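Grade 10 Personal Project Archive, Vallengate College
README

This folder holds the written reports from our Grade 10 personal projects, with names removed and spelling left as we found it. Vasanthi Gamage started it on a staff room laptop. It has since moved to the shared drive, where it is slightly harder to lose. Last tidied April 2024.

What's in it

reports/ has the final reports, one per student, as plain text.
journals/ has the process journals. Expect a burst of entries in the first week, a long silence, and then 19 entries written on the same evening in the same pen.
marks/ has the supervisor's marks and the moderated marks side by side. Please don't read these aloud at parties.
old/ is old. Karthik Pramanik knows what's in there and is on leave.
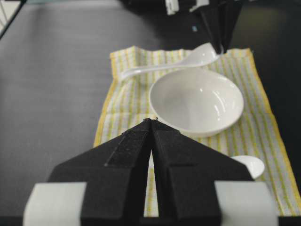
Striped napkin with yellow border, on a dark grey tabletop.

How reports got in

Families signed a form in February. If the form came back, the report went in. If it came back with a question on it, Thilini Siriwardena rang home, and most of those went in too. We left out anything that named a younger sibling, which cost us a very good report on sharing a bedroom.

Each report has a topic tag from a list of eight. The list was drawn up before we had read many reports, so "other" does a lot of heavy lifting. Cooking, sewing and a history of the Milelberg tram line all live there. Tharindu Hettiarachchi has offered to redo the tags and has been offering for a while.

Known problems

Word counts include the bibliography for some students and leave it out for others. The students knew which suited them.

Reports supervised by Chaminda Uddin run to around 50 pages. The limit is 20. He has been told.
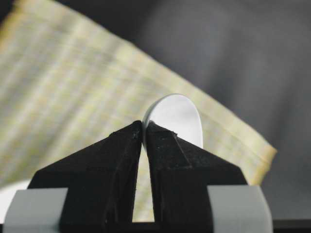

Dates in the journals are whatever the student wrote. A few journals finish before they begin. We thought about correcting these and decided the colour they add is worth more than the order.

The reflection sections all sound alike, as we hand out sentence starters and the students use them. If you plan to study how teenagers reflect, you will mostly be studying our worksheet.

Using it

Teachers at Vallengate can use anything here for planning or for practice marking. Other schools should ask first. Drirkonura Secondary asked nicely and got a copy, minus the marks folder.

Don't show a report to a class that might work out who wrote it. They will, faster than you'd think, usually from the font.

Corrections go to Vasanthi. Put the file name in the subject line.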